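Zoltby Puts Its Packing Room Back Under Plain Tube Lights and Drops the 'Tidy Room' Program

KARKELAU, June - Zoltby, the household goods packer, said today that it has ended its trial of the Purves tidy-room program and will run its Karkelau packing room on a shorter set of rules written by the people who work in it.

The company paid for the program last year on the promise that a neater room would be a faster one. Zoltby now says it can find little sign of that. Over the 34 weeks of the trial, the room packed what it had packed before, and the staff spent a good part of each Thursday afternoon putting labels on shelves that already had labels.

"We were told that every object has a home," said Mayu Furukawa, who manages the room. "Fine. A tape gun has a home too, and it's next to the person using the tape. When we moved it to a peg on the far wall, people walked to the far wall. I have yet to see the study that says walking to the far wall helps."

Zoltby bought 159 matching bins as part of the program. Most will be kept, because they are decent bins. The colored lids are being sold off, as the colors stood for categories that few on the floor could remember by the second month. The printed outlines that showed where each tool should lie on the bench have been peeled up.

The new rules fit on one sheet. Benches are cleared at the end of a shift and not during it. Cartons are stacked by size. Anything that has sat untouched for 6 weeks goes to the storeroom, and whoever wants it back can go and get it. Aisles stay open at all times, a point on which Furukawa says the old program was right and the room before it was wrong.

The company also looked at the room itself. Pimix, a fit-out firm, had proposed a lowered ceiling with soft panels and what its brochure called "focus lighting," at a price Zoltby declined to match to any benefit it could name. The brochure claimed that warmer light makes for calmer packing. Asked for figures, the firm sent a second brochure.

Zoltby will leave the ceiling alone. The white ribbed panels and the white beams stay as they are, and so do the fluorescent fixtures. Furukawa tried the proposed lamps over one bench for a month and heard two complaints, both that it was harder to read the small print on a packing slip.

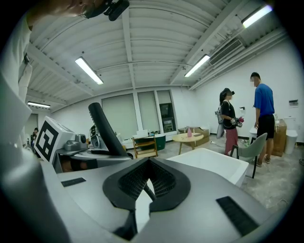

The money set aside for the ceiling, 3,000 dollars in the first year, will go to bench mats and a second scale. Staff had asked for the scale before the trial began, and the request was passed over in favor of a shelf-labeling machine. The machine is for sale with the lids.

Zoltby does not claim the new arrangement will speed anything up. It has made no forecast and has set no target beyond finding things when they are needed. "I'd be wary of anybody who gave me a percentage," Furukawa said. "People pack well when they can see the slip and reach the tape. The rest of it I'd want proved to me."

Purves has offered to return in the fall for what it calls a refresher day - free of charge, with lunch. Zoltby has accepted the lunch in principle and is still considering the refresher.

The one-page rules are posted by the door of the packing room, and other packers may have a copy on request. The company asks that they not be laminated, as the sheet is expected to change.

About Zoltby
Zoltby packs and ships small household goods for independent shops. Its packing room and storeroom are in Karkelau.

Press contact
Mayu Furukawa, Packing Room Manager, Zoltby, Karkelau
Bins, lids and labeling machine: ask at the front desk, mornings only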